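Dakport Shared Workroom Project
Group 3 final report (draft 2, submitted April)

1. What we were asked to do

Make the big table in the Acharya room usable for more than one group. Before we started, stuff just landed wherever. Parts from one project ended up in another project's pile, glue on the bare top, tape residue everywhere. The brief from the course was one page: protect the surface, mark it out, sort out storage, write down how you did it so the next class can redo it. Budget 100 dollars. We spent 41.

2. Materials

Brown kraft paper, one roll, 900 mm wide
Dark blue tape
Clear plastic bins from the Cloltis store room (free, already there)
Long straightedge, pencil, utility knife, soft cloth

The paper came from Vornex, ordered through the department. Took longer than the tape to arrive so we did the measuring first, on the bare table, then had to do it again on the paper. Waste of an afternoon.

3. Covering the table

Wiped it down twice. Old residue came off with warm water and a plastic scraper, mostly. Paper rolled out lengthwise and pulled from both ends, one person at each end and one smoothing in the middle with the cloth. Edges taped under. First try had a bubble you could put your hand on so we peeled it and started over. Second try better. Still some small wrinkles, and we decided to live with them. Paper is cheap and will get replaced anyway.

We talked about vinyl sheet instead. Easier to wipe, but over budget and you can't write on it in pencil. Kraft paper won on both.

4. The grid

Long lines first, then the cross lines. Pencil marks along both long edges, straightedge between them, tape laid from one end and pressed down every foot or so. Two people minimum. If you pull the tape tight it shrinks back later and lifts at the ends, we learned this the slow way.

Dark blue was chosen because masking tape dissapears on brown paper under the ceiling lights. Blue you can see from the door.

Rectangles ended up large. We had planned smaller ones but small cells fill up right away and then the lines stop meaning anything. A big cell holds a tray or an open laptop with room left over. One cell, one job, that's the only rule on the sign.
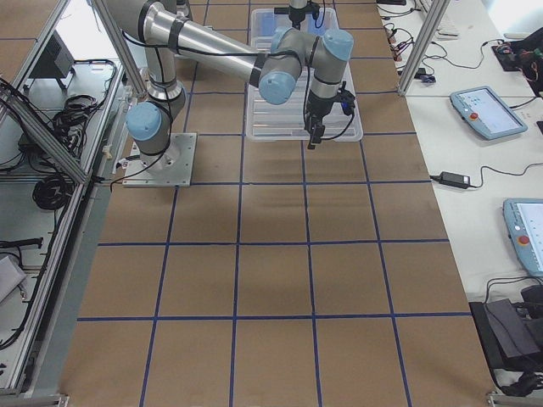

Photo: Group 3, Dakport Shared Workroom Project

The clear bin sits right on the paper up at the far part of the table. Ribbed sides, see-through, so you can check what's in it without lifting anything out. We tried cardboard boxes for a week before this and people kept opening every box to find one thing. Clear plastic fixed most of that. Labels go on the short end, facing out.

The wrinkles show up a bit in the photo. They don't affect the tape.

5. How it got used

We left a sheet of paper by the door where anyone could write comments. Summary of what came back:

Grid is easy to understand without being told. Several people used the lines to square up their own work, which we hadn't thought of.
Tape edges catch when you slide something heavy across. Lift, don't slide.
Someone wanted the cells numbered. We ran out of time, but pencil numbers in the corners would take ten minutes.
Bins good. Want lids.

The old habit of leaving things overnight did not go away. It got better in the cells close to the door and stayed about the same at the far end. We think people just don't walk that far to clean up.

6. Problems

Paper tears at the table edge where people lean. We patched with the same blue tape, looks a bit rough. A strip of tape folded over the whole edge at the start would of been smarter.

Spills. Water soaks in and leaves a ring. No fix except keep drinks off, or swap the paper.

Measuring. Our first set of marks was off by a little at one end and the error grew with every line. Measure both sides from the same end of the table, every time.

7. For the next group

Order paper early. Lay it the same day you tape it. Keep the leftover roll with the spare tape in the Cloltis cabinet, bottom shelf. Pencil in the cell numbers. Get lids if the store room has any that fit. Our measurement sheet and the receipts are in the project folder, number 1358, please put them back when your done.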